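Section 6. Oiling and Caring for Your Vellstead Work Table

Thank you for getting this far with us! By now your table should be standing level with all its bolts snug, and you may be tempted to start using it right away. Please give the top its first oiling before you do. It takes an afternoon, most of it waiting, and a good cup of coffee helps it along.

1. Wipe the top with a barely damp cloth, going with the strips of wood, and let it dry for 8 hours.
2. Sand lightly by hand with the fine paper from the parts bag (bag 6). You only want to take down the fuzz the water has raised, so go gently.
3. Brush off the dust and pour a small puddle of oil near the middle. Work it outward with a lint-free rag, and don't forget the ends, which drink more than you'd expect.
4. Wait 32 minutes, then wipe away whatever hasn't soaked in.

Note: The strips will not darken evenly. Pale ones stay pale and the brown ones deepen, and to our eyes that's half the charm of butcher block.
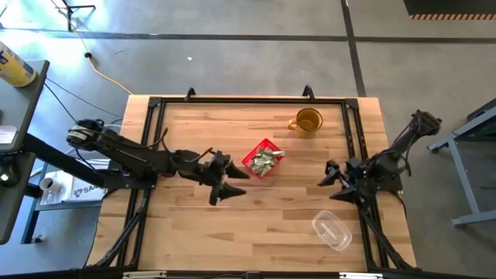 Page 32

5. Turn to the underside, if you can reach it, and repeat steps 3 and 4. Skipping the underside lets the top take up moisture on one face only, and it may cup.
6. Leave the table overnight before setting anything heavy on it.

CAUTION: Oily rags can heat up and catch fire on their own. Lay them flat outdoors to dry, or soak them in water and seal them in a metal can - never leave them in a heap.

After that, a fresh coat every April will keep most tops happy. If yours looks chalky sooner, oil it sooner. For stains and burn marks, turn to Section 8, where Hanne Tuominen from our Dunbar workshop shares her favorite fixes.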